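Weiße Tischplatte: kleiner grauer Ball rollt immer weg, was tun?
Gefragt am Jun 6, 2020 in Möbel und Arbeitsplatz
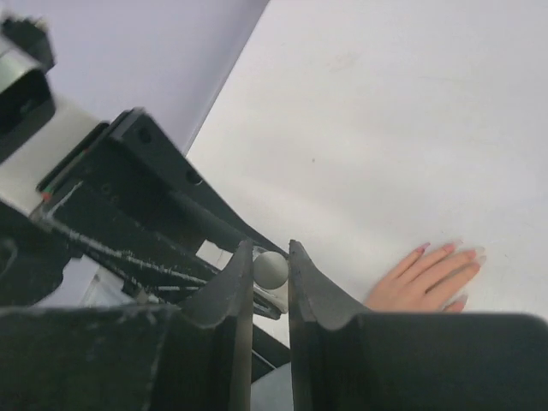

Frage
Guten Tag zusammen, ich habe seit Februar einen weißen Tisch von Selel. Ich arbeite darauf mit kleinen Bällen, matt und hellgrau. Sobald ich einen Ball loslasse, rollt er nach rechts weg und fällt herunter. Mit der Wasserwaage habe ich schon gemessen, man sieht fast keinen Unterschied. Eine Tischdecke möchte ich nicht nehmen, die Platte soll glatt bleiben. Weiß jemand eine Lösung? Entschuldigen Sie bitte mein Deutsch.

2 Antworten

Antwort 1 (7 Stimmen)
Bei glatter Platte reicht schon sehr wenig Gefälle. Ich habe es bei meinem Tisch so gemacht: Zuerst alle vier Füße ganz hineindrehen, dann die niedrige Seite langsam herausdrehen und nach jeder halben Drehung den Ball in die Mitte legen. Bleibt er liegen, drehen Sie den Tisch um 90 Grad zur Wand und probieren noch einmal, denn oft ist der Boden schief und der Tisch ist gerade. Falls Ihr Modell keine Stellfüße hat, gibt es von Bronance dünne Filzscheiben mit 19 mm Durchmesser, die kann man übereinander kleben. Für die Zeit dazwischen hilft ein flacher Gummiring als Ablage für den Ball. Er hinterlässt auf weißer Oberfläche bei mir keine Spuren, aber bitte vorher an einer Ecke testen.

Antwort 2 (0 Stimmen)
Hatte ich auch. Bierdeckel drunter, fertig.

Kommentar vom Fragesteller
Danke sehr, es war der Boden. Mit zwei Filzscheiben bleibt der Ball jetzt liegen.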